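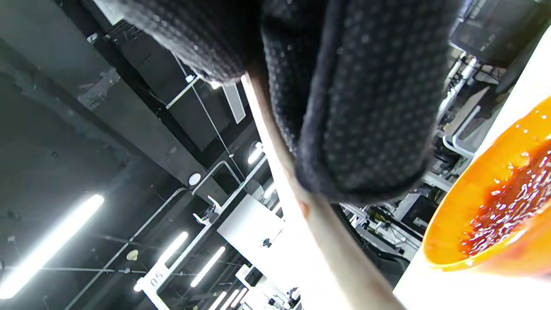 Does the Losura 501 need its own power supply?

It runs on the 9-volt adapter in the box, and a regular pedal adapter works too.

Home Gear Outboard Tape Echo Contact

The Losura 501 is a tape echo with 3 playback heads and a preamp I'd buy all by itself. Plug in a guitar, a synth or a vocal send and the repeats come back warm and a little wobbly – lovely on slow parts! Ronja Viklund tracked her whole Pravar record through one in our back studio. A tape loop lasts over 40 hours before it starts to sound dull. 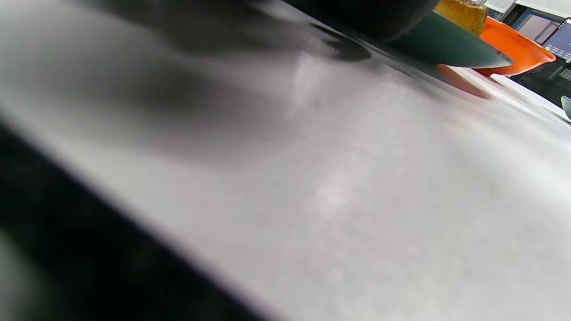 Connections and finish

Input and output are 1/4" jacks, and a switch on the back sets the level for pedals or a mixer.
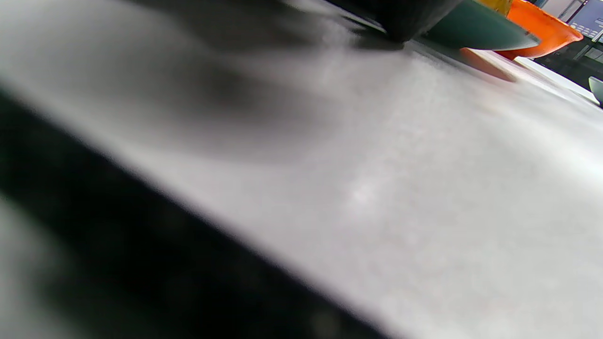

Losura sells the knob caps in sets, so you can change the look whenever you like. The two I keep reaching for are a dark green and a bright orange, very close to the bowls in the photo, and they look great together – mix them if you want. Each set is 20 dollars.

Last updated: September 22, 2025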